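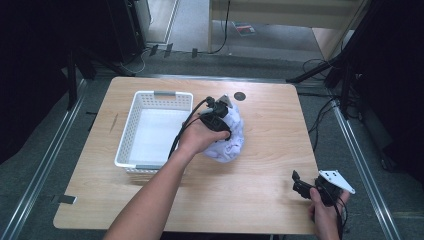 Re: [club-list] Folding task — how many goes do we need?

Hello all,

Sorry for the slow answer, I've had coursework up to my ears and only sat down with the hand-held grippers properly last night. I'll reply in between, it's easier.

> Has anyone settled how the cloth should start? Our lot at
> Priltitz have been laying it out flat first, and I'm told you
> just drop it on the table in a heap. If we're pooling the
> recordings for the July meet then it ought to be one or the
> other, surely?

We drop it in a heap, yes. Basket on the left, cloth to the right of it, all bunched up, and you start from there with a gripper in each hand. I did try it your way and it's much quicker, but the Ulent rules sheet only says "cloth on table, basket empty" and I'd bet good money the judges won't smooth it out for us! So my vote is for heaps. If you've already got a pile of flat ones, keep them in a separate folder and we can argue about it later.

> Also what do you count as one go? We had a long chat about
> whether picking the cloth up again after a drop makes it two.

I've been counting it as one, so long as the cloth stays on the table. If it goes on the floor I stop and bin the recording. We've got 516 in the shared folder at the moment, and 40 of those are mine from last night, which my wrists would like you all to know about. The first few are pretty ropey — I kept squeezing too early and pushing the cloth along with the tip when I meant to pinch it. It gets better once you come down from above, press a bit, and only then close. Keep the other hand up out of the way until you need it, or you end up with two grippers fighting over the same corner.

> Last thing, are the cables meant to be that short? Ours pull
> every time we reach over to the far side.

Ours were the same until we swapped to the longer ones from Stevix. Let them hang down towards you and don't wrap them round your arm (I did, and got myself in a right muddle when I wanted a cup of tea). The basket is the real nuisance. The left-hand cable likes to catch on the handle nearest you, so it's worth a quick look before you press record.

Two things I'd love an opinion on, if anybody's got this far:

1. Do we want the thin cloths as well, or only the ordinary ones? The Ocampo team did both last year and said the thin ones made a mess of their training. But then they only did 4 of them, so I don't know what that proves.

2. Should the basket always be on the left? I'm right-handed so it suits me, but if the robot only ever sees it on the left I can imagine it sulking when somebody moves it.

I'm in the workshop tomorrow from 2 till they lock up, so if anyone fancies a turn, come along. Bring a charger, the sockets by the door are dead again.

Cheers, and do shout if the folder won't let you in

----

Print this message | E-mail this message to a friend

Recent messages on this list:
Folding task — how many goes do we need?
Lift to Ulent, spare seats going
Stevix cables, who still owes for theirs?
Wanted: old tea towels, any size
Gripper springs too stiff

This site uses cookies to keep you logged in to the list archive. By carrying on you agree to this.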